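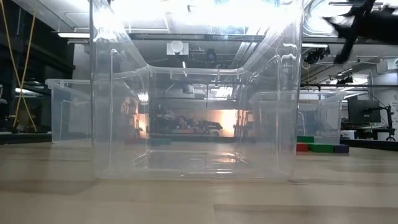
木目の卓上、透明ケース。

Floltotow 手書きレシピカード翻刻データ README

とりあえずの版。急ぎで書いてるので抜けあり。気づいたら直す。

概要
家庭の手書きレシピカードを文字に起こしたもの。全2132枚。言語はドイツ語が大半、次にポーランド語、あと少しだけフランス語。料理は焼き菓子と保存食に偏ってる。肉料理は少なめ、魚はほぼなし。
もとは Plidton の古書市で束になって出ていたカード。そのあと Timo Sauerland の親戚筋の分が加わって、今の形。

中身
・cards.tsv カード1枚1行。ID、言語、題名、本文
・ingredients.tsv 材料を1行ずつばらしたもの
・units.tsv 単位の対応表
・notes.tsv 余白の書き込み、裏面のメモ
ファイルは以上4つ。文字コードはUTF-8、区切りはタブ。本文中の改行は「\n」に置き換え済み。Excelで直接開くと分数が日付に化けるので、取り込み時に文字列を指定すること。

スキャンは300dpi、グレースケール。画像は別配布。容量の都合。

cards.tsv の列
id:P または S で始まる。P は古書市の分、S は親戚筋の分
lang:de / pl / fr。混ざってる場合は多いほう
title:カードの題名。無題なら空欄
body:本文。4000字で打ち切り。打ち切られた行は trunc 列が 1
trunc:0 か 1
hand:筆跡グループ。自信なし、参考程度に
stain:汚れで読めない箇所があれば 1

翻刻のきまり
・綴りは原文どおり。誤字も直さない
・旧綴りの ß / ss もそのまま
・読めない字は [?]、単語まるごとなら [???]
・線で消してある語は {} で囲む
・略語は開かない。EL、TL、Msp. などは units.tsv を見る
・分数は 1/2 の形に統一。これだけは原文から変えてる
・行の右端でハイフン切れした語はつなげる
・下線、色鉛筆の丸囲みは記録してない。やるときりがないので

ズュッターリン体のカードは Timo が一次翻刻、Aleksandra Gajewski が照合。ポーランド語は逆。フランス語は照合者ひとりだけ、精度は落ちると思う。

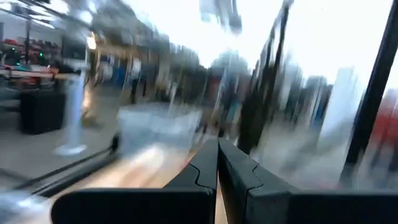 単位まわりの注意
「カップ」がくせもの。Tasse、szklanka、verre を全部ばらばらに残してあるので、グラム換算する人は自分で決めてください。units.tsv の換算値は Bouvier 方式(内輪で使ってる換算表の名前)で、粉と砂糖と液体しか入ってない。バターの「くるみ大」は換算なし。
オーブン温度は数字が書いてあるカードのほうが少ない。「強火」「中くらい」「パンのあと」など。無理に度へ直さないこと。
卵の数は書いてあるのに粉の量がない、みたいなカードもわりとある。欠損ではなく原文がそう。

既知の問題
・P の後半で id がとんでる箇所あり。重複を消した跡。詰める予定なし
・題名は同じで中身違いのカード多数。プラムケーキは特に。題名で重複除去しないで
・notes.tsv の裏面メモに買い物リストが混じってる。分けたいが未着手
・hand 列、S の分はほぼ未入力
・ingredients.tsv で「塩ひとつまみ」が量なしあつかいになってる行がある。次で修正すす予定

個人情報
カードに出てくる名字と住所は [NAME] [ADDR] に置換。「○○おばさんのケーキ」式の名前は下の名前だけ残した。見落としがあったら id を添えて連絡を。該当行はすぐ消す。

使い道
手書き文字認識の正解データ、家庭料理の語彙調べ、単位表記のゆれの調査あたりを想定。
レシピとして作るのは自己責任で。保存食は砂糖も酢も足りなそうなものが混じってる。瓶詰めの加熱時間は現在の基準で必ず調べなおしてください。

読み込み
Plivum(うちの小さい整形スクリプト)を通すと cards と ingredients が id で結合される。使わなくても普通の表計算で読める。引数は入力フォルダと出力先だけ。上書き確認は出ないので注意。

更新
6月:フランス語のカード追加、stain 列を追加
その前:分数の表記を統一、units.tsv を作り直し
次:買い物リストの分離、筆跡グループの見直し

連絡先
翻刻の間違いは Aleksandra へ、ファイル形式のことは Timo へ。id と該当箇所を書いてもらえると早いです。返事は遅いかも。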